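# Tips for working beside the dish machine

Since May we have the automatic washing line in the canteen at Brelley, and the serving robot takes the trays back. I collected these tips from the shift. Please add yours on the sheet by the door.

- Scrape first. The line stops if it finds bread or paper napkins, and the restart takes 10 minutes.
- Put plates and bowls in different racks. Gaetano Fontana mixed them once and we had 18 chipped rims.
- Don't stand in the yellow lane when the robot is coming. It waits for you very politely, but then all the trays wait too.
- If the display says 443, close the side door again and press green. Do not call the technician for this one.

Before, two persons washed the whole lunch by hand, 350 covers. Agata Sanna was one of them. Now she does the tables and the small dishes, and her wrists are better, but she says the day is more broken in pieces, because the line calls her with a beep. We asked for a softer beep.

The setting of tables remains ours. For square bowls, hold them by the rim and leave a small space between one and the other, so the next person can take them without knocking.
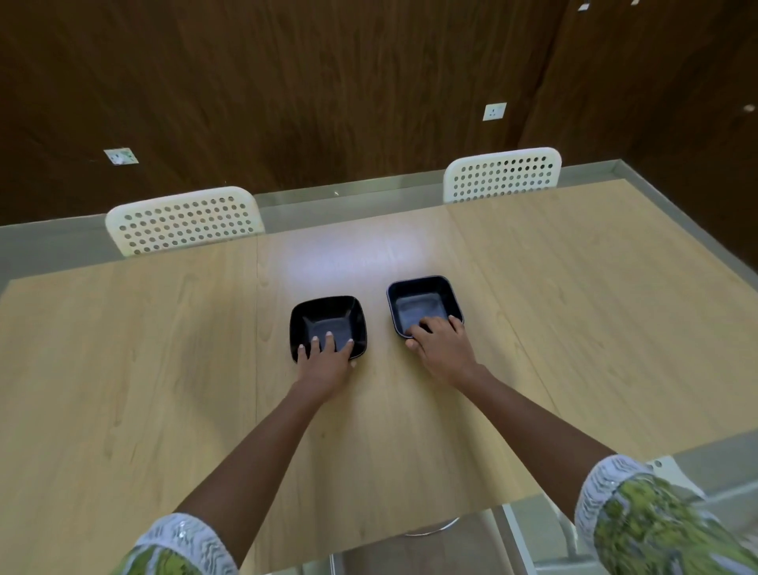

Check also the corners with a fingertip, as grease likes to stay there after the short programme. If you feel something, send the bowl back on the long one. Marisol Zepeda keeps the list of programmes in the drawer under the till.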